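読了時間：約10分

福祉用具・環境整備論 第2回 講義ノート
折りたたみ式車いすの構造と、ベッドまわりにおける取り回し

1. 今回の範囲

第1回では居室の採寸と図面の描き方を扱った。今回は手動車いす、そのうち後方に介助用グリップをもつ折りたたみ式を対象とし、各部の名称、折りたたみ機構、室内での押し方、ベッド脇への付け方までを扱う。移乗介助そのものは第4回の実技に回す。電動車いす、ティルト・リクライニング式は範囲外である。

配布済みの寸法表（Civeck版）を手元に置いて読むこと。旧版の表には全幅の欄にハンドリムを含めない値が載っているため、設計演習には使わない。

2. 各部の名称

2.1 フレームと張り布

折りたたみ式の多くは、左右のサイドフレームと、それをつなぐX形のクロスパイプから成る。座面と背もたれは左右のフレームのあいだに渡した布であり、スリングシート、スリングバックと呼ぶ。布は固い板に比べて軽く、畳むときに邪魔にならない。その代わり使用とともに伸び、中央がたわむ。たわみが進むと骨盤が左右どちらかに傾き、体幹もそれに引かれる。座位の崩れを本人の筋力の問題とみる前に、まず張り布を手で押してたわみ量を確認する。

背布の背面にポケットがついた製品がある。書類や薄手の上着を入れる程度の用途を想定したもので、重い物を入れると背布の中央が引かれ、軽量の製品では後方転倒のしやすさにも影響する。酸素ボンベ、買い物袋、水筒の類は専用の取り付け具を使う。

2.2 背パイプとグリップ

背もたれの両側に立つ管が背パイプで、その上端が後方に曲がり、先端に介助用グリップ（手押しハンドル）がつく。グリップの高さは介助者の腰骨付近を目安とする。低すぎると前屈姿勢が続き、高すぎると前方への力が肩に逃げる。高さの変えられない製品では、介助者側の歩幅と肘の角度で補うほかない。

グリップの被覆は差し込みだけで固定されているものが多く、経年で回ったり抜けたりする。段差でキャスターを上げる際には体重の一部がここにかかるため、被覆の空回りは点検項目の上位に置く。

2.3 車輪

後輪（駆動輪）は本人がこいで進む自走用では大径、介助専用では小径となる。リムとハブをつなぐ方式にはスポーク式と樹脂一体式がある。スポーク式は軽く、振れの調整ができるが、隙間に指、衣服の裾、ひざ掛けの房が入り込む危険がある。スポークカバーの有無を確認する。

前輪はキャスターで、自在に向きを変える。糸くずと毛髪が車軸に巻きつきやすく、直進性の低下の多くはこれで説明がつく。

2.4 足まわり

フットサポート（足台）は、レッグパイプの先に左右別々についた板である。その上部、下腿の後ろに渡した帯がレッグサポートで、足が後方に落ちてキャスターに巻き込まれるのを防ぐ。脱着式の場合、洗濯後に付け忘れる例が目立つ。

3. 折りたたみと展開

3.1 展開

左右のフレームを両手でわずかに開き、次に座面の両端のパイプを手のひらで下に押し切る。このとき指を座パイプの外側に回さない。サイドフレームの受け金具とのあいだで挟む。指先を内側に向け、手のひらの付け根で押すのが正しい。

受け金具に座パイプが完全に載っているかは、目と手の両方で見る。片側だけ浮いた状態でも人が座れば沈むことが多く、それで済んだことにしてしまう人が多い。沈む瞬間にフレームがねじれるので避ける。

3.2 折りたたみ

駐車ブレーキを両側ともかけ、フットサポートを左右とも跳ね上げ、クッションを外す。そのうえで座布の中央を前後2か所で持ち、真上に引き上げる。背布を持って畳むことはしない。背折れ機構のある製品は、幅を畳んでから背を折る順序を基本とするが、逆順を指定する機種もあるので取扱説明書に従う。

畳んだ車いすは自立しにくい。壁に立てかけるときは後輪を壁と平行にし、ブレーキをかけたままにする。

4. 室内での押し方

4.1 介助者の位置

真後ろに立ち、両手を左右のグリップに同じ深さでかける。片手が浅いと、押す力の作用線が中心からずれて車体が回る。床が平滑な室内では転がり抵抗が小さく、わずかな左右差がそのまま進路に出る。
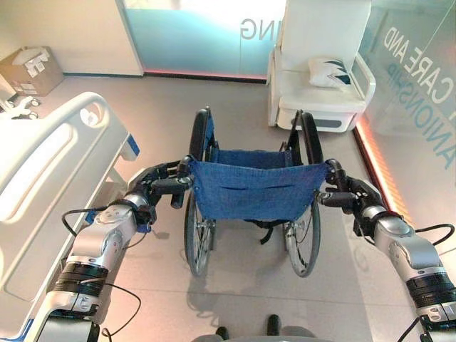

Orsolya Kelemenから、両手で握っているのにベッド側へ寄っていくのはなぜか、との質問があった。床の水勾配が疑わしいが、測るとほぼ水平だという。回答は次のとおり。まず左右のタイヤ空気圧を比べる。空気圧が低い側は転がり抵抗が増し、車体はそちらへ曲がる。空気圧が揃っていればキャスターの糸くず、次いで車軸の取り付けを見る。握り方の左右差は最後に疑えばよい。押す人を替えても同じ側に寄るなら、原因は車体側にある。

4.2 発進と停止

発進前に、両足がフットサポートに載っていること、肘がアームサポートの外に出ていないこと、ひざ掛けや袖が車輪に触れていないことを確認し、声をかける。この順序を入れ替えない。声をかけてから足を直すと、本人は動き出すものと思って身構え、足の位置がまたずれる。

停止時は車体の速度を歩幅で落とす。腕だけで引き止めると上体が前に振られる。停止後は駐車ブレーキを両側ともかけ、グリップを軽く前後に動かして効きを見る。介助ブレーキのない製品では、ブレーキレバーに手を伸ばすあいだ片手が離れる。傾斜のある場所での停止を計画に入れないこと。

4.3 旋回

後輪の車軸中央付近を軸に回る、と覚える。前方のフットサポートが最も大きな弧を描くため、家具に当たるのはまず足先である。介助者の視点は背もたれの後方にあり、足先は見えない。狭い箇所では一度止まり、横に出て足先の余裕を見てから回す。

5. ベッドまわりの寸法と配置

5.1 接近角

ベッドに対して車いすをどの角度で付けるかは、移乗方法、麻痺の側、アームサポートが跳ね上げ式かどうかで決まる。固定式アームサポートでは、後輪がベッド側面に当たらず、かつ座面の前端がベッドに近づく浅い斜めが扱いやすい。平行に寄せる方法は、アームサポートを外せる車いすとスライディングボードの組み合わせを前提とする。

5.2 サイドレール

ベッドのサイドレールには、管を組んだものと、樹脂などの板状で開口をもつものがある。どちらも車いすを寄せる前に、下げる（または外す）動作に必要な空間を見込む。車いすを先に寄せてしまうとレールの可動範囲に後輪やグリップが入り、操作できなくなる。開口部に腕や首が入る事故については、適合する組み合わせ以外でレールとベッドを混用しないことが第一である。

5.3 椅子と棚の扱い

居室に置く休憩用の椅子は、肘掛けの外寸で図面に落とす。座面幅で描くと通路が実際より広く見える。昨年度の提出課題で最も多かった誤りがこれであった。張りぐるみの箱形の椅子は脚の下に足先を逃がす空間がないので、フットサポートの弧が肘掛けの前面に触れないことを作図で確認する。

窓台や棚の上の物品は、車いすからの手の届く範囲で評価する。床面が空いていても、棚の物を取るために斜めに寄せる空間がなければ、使える棚とはいえない。

6. 点検

点検は使用前点検と定期点検に分ける。使用前点検は介助者が行い、次の項目を見る。

・駐車ブレーキの効き（左右とも）
・タイヤの空気圧と亀裂
・グリップの空回り
・座布、背布のほつれとたわみ
・フットサポートの高さと固定
・レッグサポートの装着
・キャスターの回転と糸くず

空気入りタイヤでは、空気圧が落ちると駐車ブレーキの効きも落ちる。タイヤ側面を押しつける形式のブレーキはタイヤの外径を前提に調整されているためで、ブレーキが甘いと感じたら、調整ねじに触れる前に空気を入れる。この順を誤ると、後で空気を入れたときにブレーキがかたくてかからなくなる。

定期点検は業者または訓練を受けた職員が行う。記録様式はReltero様式を用いる。旧Sfakianakis様式の余りが実習室に残っているが、ブレーキ欄が左右に分かれていないので使用しない。

7. 演習

演習A　実習室の車いすを一台選び、全幅、全長、フットサポート先端から後輪車軸までの距離を測る。全幅はハンドリムの外側で測る。前座高はクッションの有無で二通りとる。

演習B　測った値を用いて、ベッド脇で車いすを旋回させる軌跡を作図する。車軸中央を軸とし、足先の弧を実線、後輪外側の弧を破線で描く。縮尺は図面に明記する。

演習C　足先の弧と家具との余裕が不足する場合、家具を動かす案と、進入方向を変える案をそれぞれ示し、得失を290字以内で述べる。ベッドを動かす案は、電源と呼び出しボタンの位置を示したものに限り認める。

提出は2月の第1回講義の開始時まで。紙での提出とし、図面は折らない。

8. 補足：用語の揺れ

「フットレスト」と「フットサポート」、「アームレスト」と「アームサポート」は、教科書と製品カタログで混在している。本講義では後者に統一する。「グリップ」「ハンドル」「手押しハンドル」は同じ部位を指すが、「ハンドリム」は後輪の外側につく、本人が手でこぐための輪であり別物である。答案で両者を取り違えると寸法の意味が変わる。

「自走用」「介助用」は後輪の大きさと駆動方法による区分で、折りたためるかどうかとは関係がない。自走用を介助者が押すことも普通に行われる。この場合、本人の手がハンドリムに残っていると旋回時に指を痛めるので、発進前の確認に手の位置を加える。

参考資料　Jundisier『居室寸法と移動機器』該当章。絶版のため複写を実習室に備えてある。持ち出し不可。

コメント

Levente Gál
4.3の旋回の軸ですが、6輪タイプも同じ考え方でよいですか。中央の輪が軸になると聞きました。

Hajnalka Hajdu
↑6輪は中央の駆動輪の車軸が軸です。後ろにも車輪があるぶん後方も振れるので、弧は前後両方描かないと足りません。

Fanni Kerekes
演習Aの全長は、フットサポートを下ろした状態で測るのでしょうか。跳ね上げてもレッグパイプの分は残るので、どちらでもほぼ変わらない気もしますが。

Ha-rang Byun
レッグサポートの付け忘れ、うちの施設でもよく見ます。洗濯袋に車いすの番号を書くようにしてから減りました。

Levente Gál
6輪の件、了解しました。描き直します。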